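I promised back in January that I'd write something about my new job, and then of course I didn't, so pour yourself a tea and I'll try to make up for it. I spend my days at Plillis teaching a pair of robot arms to sort and place electrical parts, and I do it by steering them by hand from a little desk with two levers on it.
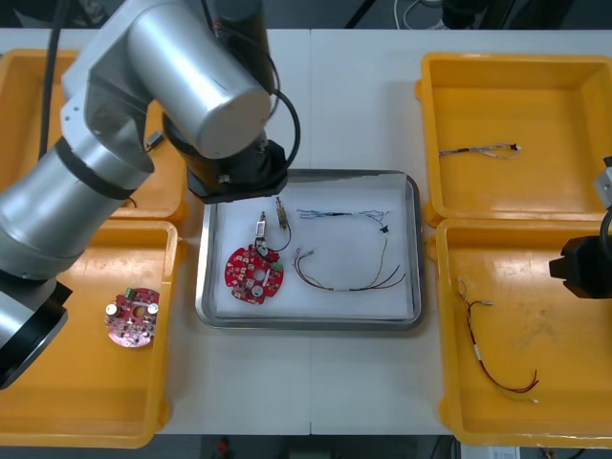
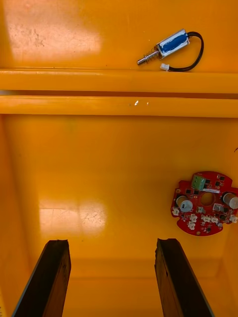 My first week was dreadful, I don't mind saying. You think you know how to pick up a wire (you've been doing it since you were a toddler, after all!) and then you try it through somebody else's fingers, with no feeling in them whatsoever, and it slides off and you want to cry. Weronika Śliwiński, who trained me, made me do 6 slow ones before lunch and wouldn't let me look at the clock. She was quite right. The robot copies everything, you see, so if I dither over a connector, it learns to dither too.

We need 300 good goes at each task before the people upstairs will train anything on it, and a go with a silly wobble in the middle gets thrown out. I've got to 817 altogether now, over several tasks, and I was so pleased I bought the whole room buns.

My wrists do ache a bit by four o'clock. I've started resting my elbows on a folded towel, and Mum is knitting me some sort of cuff, in green, though I asked for navy.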